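Budgeting a second tabletop manipulation cell — arm, gripper, props, spares
Forum: Purchasing and Planning
7 replies

hgallardo
Posted 25 August 2021
I have to submit a number for a duplicate of our kitchen-task cell by the end of the quarter. The arm and controller are quoted by Retmont and I don't expect that line to move. What I can't pin down is everything else: gripper spares, table, cabling, props. My placeholder for props is 574 dollars and our purchasing office has already asked why a robot needs dishes.
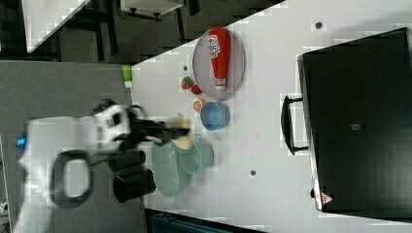 The tasks are pick and place with soft and rigid items, plus some work next to a toaster oven. I would like line items from people who have paid for this, including the things you forgot the first time.

Hipólito Gallardo

s_kamata
574 is high if you buy play food and ordinary kitchenware. We spent 233 on the first set and that included duplicates. Put the difference into fingertips and cables. Our first year went over budget on cables alone. Loops that hang off the wrist catch on bowl rims, and connectors are slow to get.

yagi_h
Disagree with the above on props. The purchase price is low but the replacement price is not, if you need the same item again. A discontinued bowl means a new color and a new diameter, and then your older runs don't compare. Buy two full sets in one order and seal the second one in a box. 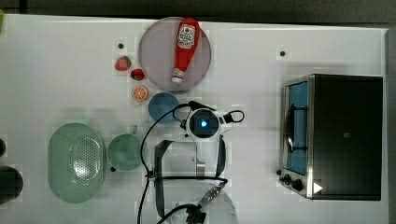 Plate, bowl, colander, cup, toy fruit and ketchup. Everything on this table should have its own line and a spare.

s_kamata
Two sets is fine. A spare toaster oven is not. It takes up more storage than the rest combined and the arm should not be hitting it in the first place.

yagi_h
"Should not" is not a budget category. I didn't say two ovens on the shelf, I said put it on a line so the replacement is already approved.

sota.aoki
My list from the cell we planned in June, in the order we would now buy:

1. Table. White top, fixed to the floor or to the arm base. Get the surface finish in writing, because gloss tops gave us reflections. Mark your reference points before anything is placed.

2. Gripper spares. Two sets of fingers minimum. Zitunov quoted us nine weeks on a single set, so order with the arm.

3. Cable management. Clips, sleeves and one complete spare harness. Measure with the arm at full reach across the table. At the home position you will come up short.
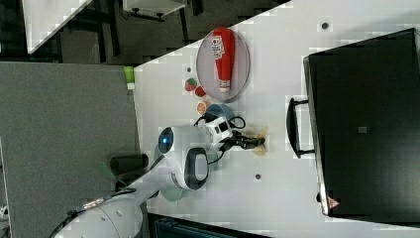 4. Props. Pick for spread in shape: something flat, something round, a bottle lying on its side, something small and soft. Matching sets are cheaper but pastel items on a white top have poor contrast, so budget a few saturated colors.

5. Appliance. Buy a cheap one with a bar handle. Check which way the door has to face before you size the table. We had to reorder the top.

6. Contingency. We used 9 percent and spent all of it.

hgallardo
Useful, thank you. On 2, did anyone get Zitunov to stock fingers on consignment? And is a third-party set from Skoltmont acceptable, or does it void anything?

n.minami
Consignment: no, they declined. Skoltmont fingers fit ours with an adapter plate, but the adapter adds length and you will redo the tool calibration. I would not mix both types in one cell.

One item missing from the list is the soft props. Rigid fruit lasts. Bread-type pieces are the ones I would buy in quantity, and I would specify closing force in the gripper quote with those in mind. 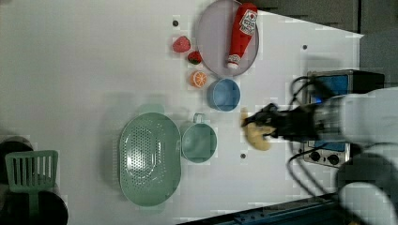
Gripper holding the bread-like piece, stove to the right.

s_kamata
Agree on force. I still think 9 percent contingency is low if the gripper comes from a different vendor than the arm. We carried more and needed it for the adapter work.

hgallardo
Revised draft: props down to 233 per set, 2 sets, one appliance line, fingers and harness ordered with the arm. Contingency stays at 9 until Abdel Rahman confirms the table price. I will post the final sheet when purchasing returns it.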